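Counting the floor: Tài Huỳnh on the timing of Sostitmont 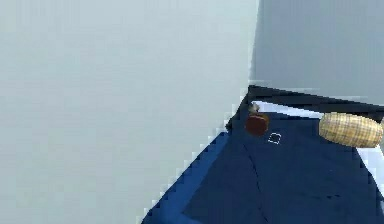
How long is the new piece? It runs 90 minutes, in 14 sections, with no intermission.

Choreographer Tài Huỳnh built Sostitmont for five dancers and a floor wired with contact microphones. The company, Stoso, opens it at Drestcombe in March.

"The score is the weight of the dancers," Huỳnh said. "A landing gives a pulse. The pulse sets the tempo for whoever enters next."

Sound designer Tanner Lévesque limits the delay between step and playback. An earlier work, Tiêu, used a fixed recording, and the cast rehearsed to counts.

"With counts, you correct the dancer," Lévesque said. "With this, I had to correct the threshold. Soft shoes barely registered in the first version."

Three sections have no sound at all. Huỳnh places them after the heaviest floor work, when breathing is loud enough to cue the next entrance.

Partnering is still being set. "The lifts in section nine are late," Huỳnh said. "We take them again tomorrow at 10 a.m."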